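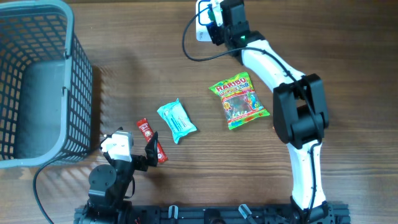

フォーキラム、2021年1月19日

ジョリー料理学院では、昨年10月より、シヴェン地方の家庭料理を体系的に学ぶ「地方料理課程」を開講している。山間の谷に点在する集落の煮込み、豆料理、塩漬け野菜、硬質の黒パンなどを対象とし、調理実習に加えて、聞き取りと記録の方法を必修科目に置いている点に特色がある。本院広報室は、課程主任のアニック・ゲラン氏に、開講に至る経緯と今後の方針について話を聞いた。

ゲラン氏は長く本院で煮込み料理とソースの実習を担当してきた。地方料理を独立した課程として扱う構想は、以前から教員の間で検討されていたという。

「従来の教程では、地方料理は各国料理の章の末尾に、代表的な一皿を紹介する形で置かれていました。学生は料理の名前と標準的な配合を覚えて卒業します。しかし、その料理がどの季節に、どのような食卓で、何と一緒に供されるのかについては、ほとんど触れる時間がありませんでした。卒業生から、就職先の厨房で地元の料理を求められて困ったという報告を受けたことも、検討を進める契機となりました」

対象地域としてシヴェンが選ばれた理由を尋ねると、ゲラン氏は地理的な条件を挙げた。

「フォーキラムから日帰りで通えることが第一です。聞き取りは一度訪問して終わるものではありません。塩漬けを仕込む日に伺い、食べ頃になった時期にもう一度伺う必要があります。また、谷の上手と下手で同じ名の料理の中身が異なるため、比較の教材として優れています。上手では豆の煮込みに燻製の脂身を用い、下手では乾燥させた洋梨を加えます。どちらの家庭でも、自分たちの作り方が本来のものだとお考えです」

では、学院としてはいずれを正統と教えるのか。この問いに対し、ゲラン氏の回答は明確であった。

「正統の判定は行いません。教材には両方を掲載し、記録した集落と季節を併記しています。審査の場でも、学生がどの系統に基づいて調理したのかを述べ、その系統に即した仕上がりになっているかどうかを評価します。洋梨の入る煮込みを脂身の煮込みの基準で採点することはいたしません」

初年度の履修者は12名である。課程は前期と後期に分かれ、前期には基礎実習と聞き取りの演習、後期には現地訪問と各自の研究課題が配されている。学生は4名ずつの班に編成され、班ごとに担当する集落を持つ。

教材の中心となるのは、教員と学生が共同で編集する料理記録集である。現在までに32品目が収録され、品目ごとに材料、分量、手順、使用する道具、供する時期、聞き取りの要点が記されている。編集を統括するのは、本院資料室のナデージュ・フェラン氏である。今回の取材には途中から同席し、記録の方法について説明を加えた。

「最も難しいのは分量です」とフェラン氏は述べる。「お話を伺うと、塩はひとつかみ、水は鍋の取っ手の下まで、というお答えが返ってきます。これをその場でグラムに直すことは避け、まず言葉のまま書き留めます。そのうえで、許可をいただける場合には、ご本人がつかんだ塩を秤に載せていただきます。記録集には両方の表記を残します。後の世代の方が別の鍋をお使いになるとき、グラムの数値だけでは判断がつかないことがあるためです」

記録の書式には、ロミックスと呼ばれる学内の目録様式が用いられている。もともとは資料室が古い献立表を整理するために作成したもので、材料名の異称を併記できる欄を備えている。シヴェンでは同じ蕪の品種に集落ごとの呼び名があり、この欄が役立っているとのことである。

「初めは異称の欄が空白のままでした。学生が標準的な名称に置き換えて書いてきたからです」とフェラン氏は振り返る。「提出された原稿を差し戻し、聞いた通りの名称を記入するよう求めました。現在では、本文より異称欄のほうが長い品目もあります」

実習の指導には、イケチュク・アカンデ氏とフォースティーヌ・ジルベール氏が当たっている。アカンデ氏の担当は豆と穀物、ジルベール氏の担当は塩漬けと乾燥食品である。ゲラン氏によれば、両氏の指導方針には違いがあり、それが課程全体に良い緊張を与えている。

「アカンデ先生は、学生にまず何の説明もせずに豆を煮させます。皮が破れた鍋、芯の残った鍋が並びます。それらを全員で試食した後に、浸水と火加減の講義が始まります。ジルベール先生は反対に、塩の濃度と衛生管理の講義を終えるまで、学生に野菜を触らせません。塩漬けは仕込みの誤りが後になって現れますから、この順序には十分な根拠があります」

ジルベール氏の科目では、蕪と葉物の塩漬けを主な教材とする。家庭で受け継がれてきた作り方と、営業用の厨房に求められる管理基準との間には、調整を要する箇所が少なくない。重しに用いる石の扱い、保管場所の温度、上澄みを捨てるか料理に使うかといった点について、学生は記録に基づく方法と学院の基準に沿う方法の双方を比較し、相違を報告書にまとめる。

「家庭の作り方を否定するための比較ではありません」とゲラン氏は言う。「ただし、学生は将来、不特定多数のお客様に料理を提供する立場になります。どの工程なら変更しても味の骨格が保たれるのか、どの工程を動かすと別の料理になってしまうのか、その見極めを学ばせたいと考えています。蕪の塩漬けの場合、容器を替えても大きな差は出ませんでした。一方、塩を早い段階で洗い流すと、煮込みに加えたときの酸味がまったく足りなくなります」

現地訪問の運営については、課題も残る。冬季は谷の上手へ通じる道の状態が安定せず、訪問の日程は変更を余儀なくされることが多い。さらに昨年来、高齢の住民の自宅を訪ねることには慎重な配慮が求められている。本院では後期の開始にあたり、屋内での聞き取りを原則として見合わせ、電話および書簡による方法に切り替えた。

「書簡には予想しなかった利点がありました」とゲラン氏は語る。「対面では、学生の質問に沿ってお答えになります。お手紙では、書き手の方がご自身の順序でお書きになります。黒パンの焼き方をお尋ねしたところ、最初の便箋がすべて薪の話であったこともございました。窯の温度はパンの話ではなく薪の話なのだと、その班の学生は理解したようです。もっとも、生地の硬さのように手で触れなければ分からない事柄は、書簡では限界があります。訪問を再開できる時期が来ましたら、まず黒パンの項目から補いたいと思います」

黒パンについては、谷の下手で製粉を営むバルタザール・フィスター氏の協力を得ている。フィスター氏は粗挽きのライ麦粉を実習用に提供するほか、挽き方の異なる2種の粉を用いた比較焼成にも助言を寄せた。ゲラン氏は、粉の違いが学生の想像を上回る結果をもたらしたと述べる。

「同じ配合、同じ窯で焼いても、細かい粉の生地は早く膨らみ、翌日には乾いてしまいました。粗い粉のパンは焼き上がりの見た目こそ地味ですが、日を置いてからの切り口がしっとりとしていました。シヴェンの家庭では焼いた当日のパンを食卓に出さないと伺っておりましたが、学生はその理由を自分の舌で確かめたことになります。フィスターさんからは、粉を責める前に水を量り直しなさい、というご指摘もいただきました。実際に量り間違えていた班がありました」

料理記録集の公開について尋ねた。現在、記録集は資料室における閲覧に限られており、一般への配布は行われていない。この点に関し、フェラン氏は次のように説明する。

「聞き取りにご協力くださった方には、原稿の段階で内容をご確認いただいています。ご家族の中だけに留めておきたいというご希望があれば、その品目は公開の対象から外します。祝いの席の菓子には、そうしたお申し出が複数ございました。確認の済んだものから順に、閲覧用の冊子に綴じております。学外の方も、事前にお申し込みいただければ資料室でご覧になれます」

冊子の刊行を望む声は学内にもあるが、ゲラン氏は急ぐ考えを持っていない。品目の数を増やすことよりも、収録済みの料理を別の季節に再度調理し、記述の不足を補う作業を優先するという。豆の煮込みの項は、秋の新豆を用いて書かれたため、冬を越した豆の浸水時間について改訂が予定されている。

後期の研究課題では、各班が記録集から料理を選び、学院の食堂で供する昼の献立を組み立てる。主菜、付け合わせ、パン、食後の一品までを一つの食卓として構成し、材料の調達計画と原価の計算を添えて提出する。ある班は洋梨入りの豆の煮込みに蕪の塩漬けを合わせる案を示したが、両者が同じ時期の食卓に並ぶかどうかについて、教員から再調査の指示を受けている。

「学生は残念そうな顔をしておりました。味の組み合わせとしては悪くないのです」とゲラン氏は述べる。「しかし、創作の献立として出すのであれば、そのように表示しなければなりません。地方の名を掲げて提供する以上、食べる方はその土地の食卓を想像なさいます。新しい組み合わせを試みること自体は歓迎しておりますので、調査の結果によっては、創作献立の部門で改めて提出してもらう予定です」

次年度の募集については、定員を変更せず、同じ人数で実施する方針が固まっている。実習室の火口の数と、現地で受け入れ可能な訪問者の人数を考慮したものである。応募に際して調理の実務経験は問わないが、前期の聞き取り演習に全回出席できることが条件となる。

最後に、ゲラン氏自身が記録集の中で最も多く作った料理を尋ねた。しばらく考えた後、挙げられたのは硬くなった黒パンを豆の煮汁に浸した粥であった。

「試験に出す料理ではありませんし、見栄えもいたしません。実習の後には煮汁とパンの端が必ず残りますので、教員が昼に作って食べております。アカンデ先生は胡椒を入れ、私は入れません。これも記録集には、両方掲載してございます」

（聞き手・構成：ジョリー料理学院広報室）

このページを印刷する｜メールで送る

ホーム｜学院案内｜課程紹介｜資料室｜入学案内｜お知らせ

お問い合わせ：ジョリー料理学院広報室　© ジョリー料理学院　ページの先頭へ戻る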